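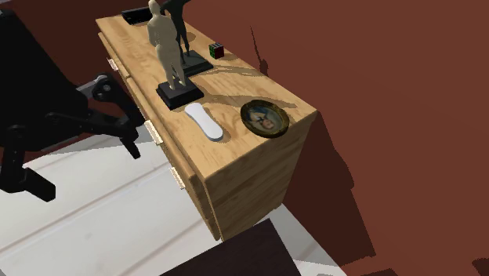
Estel abre una feria de muebles de segunda mano

Estel, 2025-10-18. La feria de muebles usados de Estel ha abierto hoy sus puertas en el antiguo mercado de la calle Melov, con 547 piezas en venta. En la edición de julio se vendieron 793, pero entonces la feria duró más días. Esta vez durará solamente cuatro.

El organizador, Prakash Krishnan, explicó que los compradores buscan sobre todo muebles de madera clara y de tamaño pequeño, porque los pisos de la ciudad no permiten otra cosa.
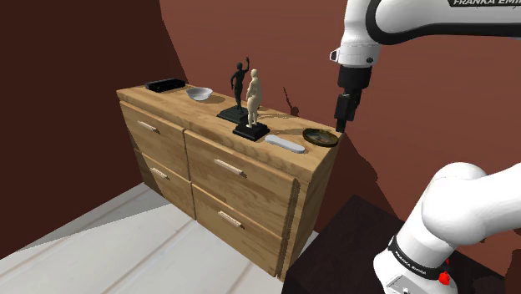
Cómoda de madera clara con cuatro cajones.

La empresa de transportes Stuto llevará las compras a domicilio por siete euros dentro del municipio. Para los pueblos cercanos el precio se debe consultar en la entrada.

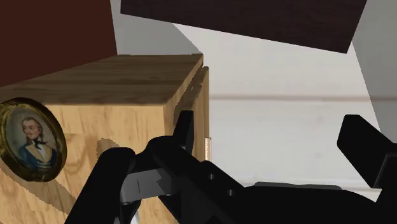
También habrá un taller de restauración, a cargo de la casa Chowdary, donde se enseñará a limpiar y encerar la madera antigua. Las plazas son gratuitas, pero es necesario apuntarse el día anterior. Los objetos que no se vendan serán devueltos a sus dueños el día después del cierre.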